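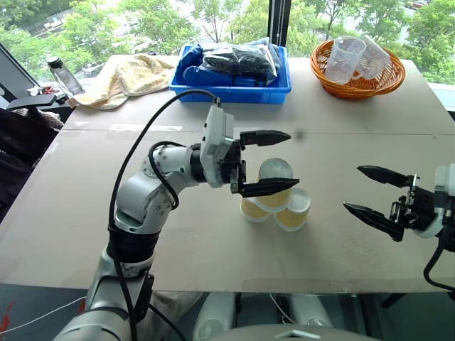
The Last Paper Cup on the Night Ferry

When I moved to Leromden, I did not know that a town could have its own opinion about tea. I had come for a job in translation, for one winter only, and I rented a room above a shop which sold fishing line and birthday cards. On my second evening I took the night ferry to Avport to collect a suitcase. On the lower deck there was a small counter with a metal urn and a man who was pouring. He did not ask what I wanted. He gave me tea with milk already in it, in a paper cup so full that I had to drink the first centimetre standing there in front of him.

This is how one drinks it on the ferry, and people are quite strict on the point. The cup must be paper, and it must be too full. If you walk away without taking the first mouthful, the regular passengers will know that you are a stranger.

I have now lived here for several winters, and I wanted to understand where this habit comes from. We speak a lot about restaurants and about grandmothers' recipes. We speak very little of the food and drink that belongs to a journey, although many of us remember it better than the place where we arrived.

The counter

The ferry crosses in a little under two hours when the sea is calm. It leaves at 23:10, after the last bus has come down from the hills, and in the dark months most of its passengers are people who work: nurses, bakers, drivers, students going home with washing. The boat can carry 376 persons, but I have never seen it even half full at night.

Shadi Nseir has kept the counter for eleven seasons. Before that he was a cook on a cargo ship, and he still moves as if the floor was going to tilt, with one hip always against the cupboard. He makes the tea in the urn, very strong, and he begins forty minutes before departure. The milk goes in before the passengers come on board.

"People think it is laziness, this milk," he told me. "But look at the weather in February. You want sixty people pouring from a jug?"

He sells also a flat bun with caraway seeds and a slice of hard yellow cheese that comes from Brophy, a village on the Avport side. The bun is not especially good by itself. It is dry, and the seeds stay between the teeth. With the tea it becomes something else, and I have seen grown men take off their gloves in order to dip it correctly. The cheese is eaten separately, at the end, when the lights of the harbour are visible on the left.

In April, when the tourists begin to arrive, the company puts a coffee machine upstairs. Shadi is polite about it. He has tried the coffee once.

What the papers say

In the old harbour office at Leromden there is a cupboard of account books which belonged to the first ferry company. They are open to everybody who asks, and the reading table is by the radiator, so I spent many pleasant afternoons there. The handwriting is beautiful and nearly impossible to read.

Tea appears in these books already in the first year, together with coal and rope. It was given free to the crew and sold to the passengers in enamel mugs, which had to be returned. They were not returned. One page from the third year has a single angry line, underlined twice: 799 mugs bought, 33 remaining. I laughed aloud, and the woman at the desk came to see what I had found. She had grown up with one of those mugs. Her mother kept clothes pegs in it.

After this the company tried glass, and then a kind of thick china with a blue line, and finally, when her mother was already married, paper. The old passengers complained. It was said that the paper gave a taste. Now their grandchildren complain if somebody brings a steel flask from home, so I suppose that the taste has been accepted.

The books do not explain why the cup is filled to the edge. I asked many people and I received as many answers. The one I prefer is from a retired deckhand, who said that in his time the price was for "a cup" and the passengers from the hills wanted to see with their own eyes that it was a whole one.

The other side

Quentin Poulain bakes the buns. His bakery, Inetti, stands in a steep street behind the Avport terminal and has kept the name of the family who sold it to him. He came from an inland region where bread is a serious matter, and at first he wished to improve the ferry bun. He added butter. He reduced the seeds. For one month he made it with a long, slow dough, and it was, he says, a really fine bun.

"It fell into the tea," he said. "It was so soft, it went to the bottom. They brought me back the cups to show me."

He returned to the old recipe, which has 3 ingredients beside the flour and is baked until any other baker would worry. He makes it at four in the afternoon, so it has time to become hard before the evening boat. I bought one warm from the oven, against his advice, and I must say that he was right.

I went back across that same night. There was wind, and the queue at the counter held on to the rail with one hand. In front of me a girl, perhaps nineteen years old, with a new rucksack, received her cup and started to turn away with it. Shadi said nothing, he only waited — and an old man behind us made a small noise in his throat. She stopped, looked round at all of us, and bent her head down to drink.

Then he gave her the bun, and it was my turn.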